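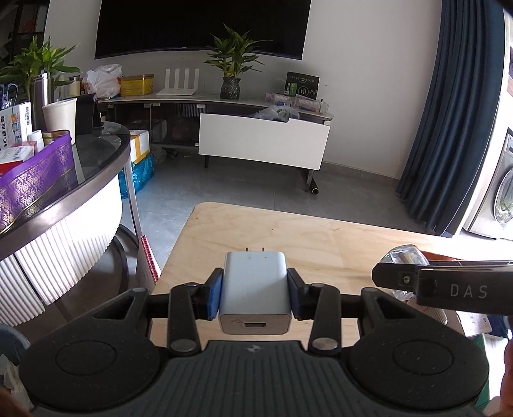
Living room, where we've got to

Hi Harpreet,

You asked for a proper update before the second half of the Berenia money goes out, so I've made a cup of tea and I'm going to tell you everything (sorry in advance!). The kitchen and hall were signed off in September and I won't go over those again. This one is all about the living room, the room Auður kept warning me about.

The big win is the chargers. Every home we've done under Busivcombe has had a charger problem, but this one had 19 of them, in drawers, in bags, behind cushions, one in a shoe. We're going through them at the wooden table, and the plain white USB ones are the worst because they all look alike until you squint at the printing. Each gets tried with a lamp and a phone, then it's either labeled or it goes in the electronics recycling. The family wants to keep six, I'm holding out for four, and Ásdís says she's staying out of it.

The TV cabinet is next and it's still pretty full. The router stays up on top with its antennas clear, and so does the plant in the dark patterned vase. The yellow box, the white plastic bag and the green product box don't live there, they just landed there, and I'd like them gone by my next visit. The clear plastic containers along the right side are what your first payment bought, and I love them. You can tell what's in a container without opening it, so people put things back! I've started on the drawers too, and found a clear plastic bag in one that I'm going to need the family's help with.

Under the cabinet is slower going. There's a blue plastic bag, a white and orange cardboard box and the foam roller with the yellow ends. The roller gets used every morning, so it needs a spot where it can be grabbed easily. I'm thinking of a tall basket by the door.

Then there's the round glass table, which I'll admit I've been putting off. It has a medicine carton on it next to a gift box, a paper cup, a steel tumbler, the phone stand, a tin with a gold lid and a plant. My plan is that the medicine moves to the high kitchen shelf we put up last year, the phone stand goes wherever the surviving chargers end up, and the plant keeps its place. The purple gift box is a keeper, I've been told very firmly.

On money, we've spent $100 on containers and labels and $56 on the recycling pickup, and both receipts are in the shared folder. I'd like to use what's left of this half on the basket and a small lidded box for the medicines. If Gkikas would rather we ordered through them again, let me know and I'll hold off.

I'm hoping for 2 more visits. Could you let me have a yes or no on the basket before the next one?

Thanks so much,
Ľubica Štefanec
March 11, 2021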